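1/ Finished moving my mother's recipe cards into one binder this Sunday. Took most of the spring. Writing down how I did it in case anyone else has a shoebox of these.

2/ There were 181 cards. Some were typed, most were in pencil, and a few were on the backs of Puvura flour coupons. The oldest ones have no title, only a list of ingredients and an oven temperature.

3/ I sorted by meal first and that was a mistake. Half of them could go anywhere. Is corn pudding a side or a dessert? In our house it was both. I started over and sorted by main ingredient.

4/ The binder is a Henar, the wide one with the D-shaped rings. The round rings I tried first chewed up the sleeves. Sleeves are the Mivis kind with two pockets to a page, so a card shows front and back. 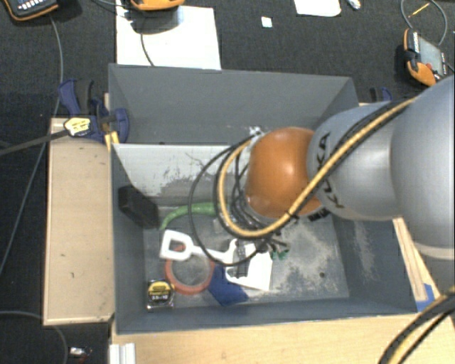 5/ Pencil fades, so I scanned every card before it went in a sleeve. 300 dpi, color, even the plain ones. My desk looked a lot like that floor for weeks, with sheets of paper all over and cables lying loose between them. File names are ingredient first, then dish: corn-pudding, corn-relish, corn-soup-thick. There is also a corn-soup-thin.

6/ Stains: leave them alone. I tried to lift a grease spot off the pie crust card with cornstarch and took some of the writing with it. I had the scan by then — small mercy.

7/ Some measurements needed translating. "A Thongsuk can" of coconut milk was the big size the corner store carried back then. I tested it twice in the curry and settled on a cup and three quarters. I put that on a sticky note inside the sleeve and left the card as it was.

8/ Duplicates go behind each other in the same pocket. She rewrote the biscuit recipe four times and the butter goes up every time.

9/ The index is one typed page at the front. My sister wants a copy of the whole thing for June, so next up is printing. Matte paper, both sides, and I still have to find a second binder that size. If you know a store that has them, let me know.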